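OK so the Tromberg grippers finally showed up and I've had them on my hands all week. Thread, because I have opinions and the group chat is sick of me.

1/ We've been using the Drastine pair since December. Solid, heavy, and my wrists hate them. After 45 minutes I start setting them down between takes just to shake my arms out.

2/ The Trombergs are so much lighter! The curved fingers close softer too, which is great for cords and thin handles and kind of bad for anything slick. I dropped the same mug twice on Monday.

3/ Tracking is where I expected trouble. Marker cubes on both sets, same camera, same room. The Drastines lose the left hand whenever I cross my arms. The Trombergs did it 2 times all day. I'll take it.

4/ Price, for everyone who keeps DMing me: we paid 2,000 for the old pair and 2,513 for these. Ouch, but my wrists voted yes.

5/ Tried Hirvonen's controller app with both. Pairing is quick, the menus are a mess, and I still can't find where it saves the calibration (if you know, please tell me).

6/ Lamp day with the new ones. Gooseneck lamps are my favorite test, the cord gets into everything.
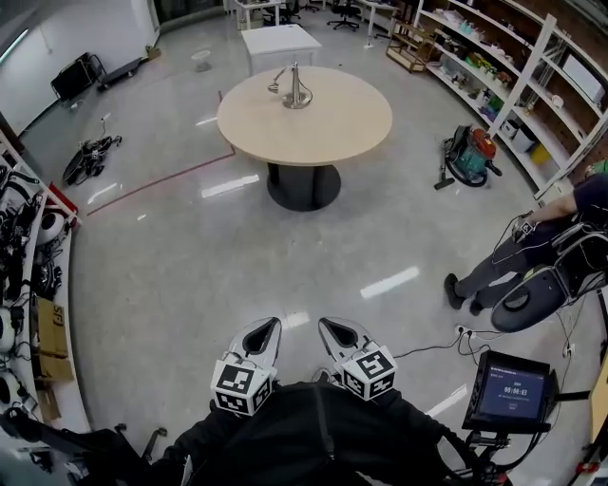
1 min read

7/ Timer at three seconds there, so barely into the take. I like having the little monitor down by my right hand, way better than craning around at a laptop.

8/ Next up is the Bristidov wrist camera, if the mount ever ships. Send me your worst objects to grab!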